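# The grip that let go

The failure that kept Iman Tawfik's team busy through March made very little noise. A gripper closed on a half-full shampoo bottle, lifted it off a bench in the Vorkotetti workshop, carried it over a tray and dropped it. The control software logged a good pick and moved on to the next item.

Vorkotetti builds two-fingered grippers for small packing firms. The model in question, the Jiretti, had gone out to a cosmetics packer called Fawzy in the winter, and the complaints came back within weeks. Bottles were falling. Most bounced. One split over a control box and stopped the line from mid-morning until after lunch, and a technician, Kornél Csonka, slipped on the spill while reaching for the stop button. He bruised a wrist. The incident went down as a near miss for everyone else and a sore arm for him.

"We had tested it on boxes and tins," says Tawfik, who runs the test bench. "It was very good with boxes and tins."

Her group repeated the job 320 times with soft plastic bottles. The gripper lost 42 of them. It reported a loss in only a handful of those cases, and that worried her more than the drops did.

The cause was in two parts. The Jiretti judges its hold by how far the fingers have closed and how hard the motor is working. A thin-walled bottle gives way under the pads, the motor feels resistance, and the software takes that as a firm hold. As the arm swings, the contents move, the wall springs back a little and the bottle creeps down through the pads. By the time it goes, the last check has already been passed.

The second part was housekeeping. Pads at Fawzy were being wiped down with the same oily cleaner used on the conveyor. Hicham Saber, who looks after returned units, found a film on every pad he took off. The manual said to keep them clean. It did not say with what.

Since then the team has moved much of its work to hand-held grippers, which let a person try a grasp in an ordinary cluttered room before an arm is trusted with it.
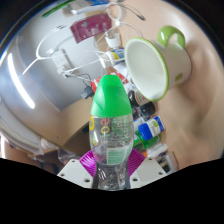
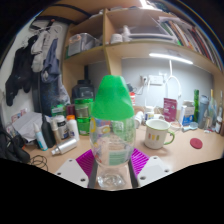 Tawfik's own rule for bottles is now short: find the narrowest part and hold it there, with both pads square to the wall. Where there is no waist, the arm must go slower. The clear bottle with the green cap is an easy shape by that measure, because it swells out again beneath the cap and gives the pads something to stop against if it slips. A straight-sided bottle offers no such help — and most of what Fawzy packs is straight-sided.

The revised software checks the grip 100 times during each move and stops the arm if the fingers close any further. Saber has rewritten the cleaning page, with the cleaner named in bold. Mahsa Soltani, who manages the line at Fawzy, has also had a guard fitted over the control box and moved the stop button to the near side of the bench.

She has not yet put the arm back to full speed. A second run of 200 bottles is due before she decides, all of them straight-sided and half full.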